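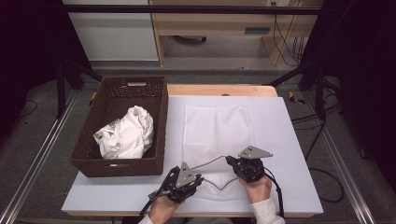 The bean sorter at Sutherland, according to the woman who runs the drying floor at Mitetmont, was the first machine she had met that made her want to stay late at work. She had driven over to see it in November with a sack of borlotti in the boot, and she came home with two: one of good beans, and a much smaller one of splits, stones and bits of pod.

"I'd been doing that by eye for years," she told me over tea. "I could get through a sack in an afternoon if the light was good. It did mine before I'd found my gloves!"

Mitetmont grows five kinds of dried bean on the slope above Unden, and she can talk about every one of them (the black ones crack if you look at them, the white ones show every mark). What pleases her is how adjustable the sorting is. Set it too strict and you throw away perfectly good food.

"We lost around 20 kilos the first time, all fine, just a bit speckled. We ate a lot of soup."

The co-op at Flukau has since asked to share the machine hire, which brings the season's load up to 900 kilos, 400 of them from Mitetmont. She is delighted, though she still wants the beans dried properly first. Damp ones look darker, she says, and get kicked out with the bad.

And the splits? She won't hear of wasting them.

"They cook quicker. I keep a jar by the stove and it's empty by the weekend."

Next year she would like to try lentils. "They're tiny, they're flat, they're full of grit. I can't wait."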